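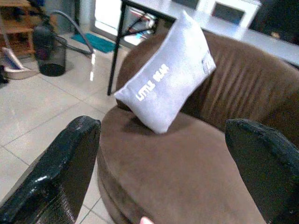

Dear all, thank you for the many answers about cleaning velvet furniture. I have now tried the method on our round brown armchair, and I write down what I did, in case somebody has the same kind. The seat was simple, because the surface is smooth and the brush goes over it in long strokes. The backrest took me most of the evening. It has vertical pleats all the way along the inside, and crumbs go down between them. I used the narrow nozzle first and then a dry brush, always from top to bottom. The small LITTLE BEAR pillow is from my niece and I did not want to risk it in the machine, so I only brushed it by hand. It is a little fuzzy, but it was like this also before.

On 2018-08-01 Harriet Nguyen-Tran wrote:
> Tapio, please don't start with water. I had a velvet
> chair for 8 years and the only marks I could never
> get out were the ones I made myself with a wet
> sponge. Vacuum on low, then brush, then look again
> next morning before you decide anything.
> What are you doing with the other cushions? Mine
> have covers that come off, but I know many don't.
> Harriet

Harriet, I followed your advice and used no water on the chair. About the other cushions: the pink one has a cover with a zipper, which I found only after I had searched two sides of it. I plan to wash it alone at low temperature, inside out, so that the white embroidery near the corner is protected. Do you think this is enough, or should I put it also in a washing bag?

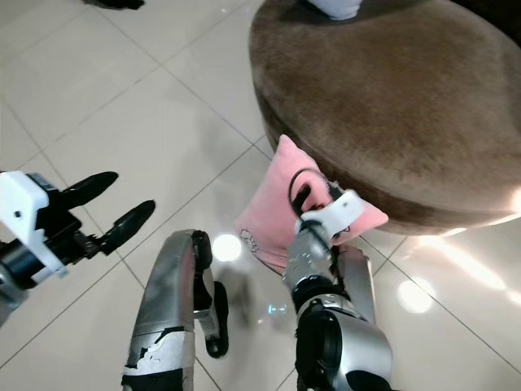
The pink cushion by the round ottoman

For the ottoman I have one more question to the list. Shanthi Bepari wrote in February that she steams hers from a distance, without touching the fabric. I would like to know what distance she means, and if the pile must be brushed while it is still damp or later. My steamer is an old Nadix and it has only one setting, quite strong. I will wait with it until I hear from you.

With best regards,
Tapio Miettinen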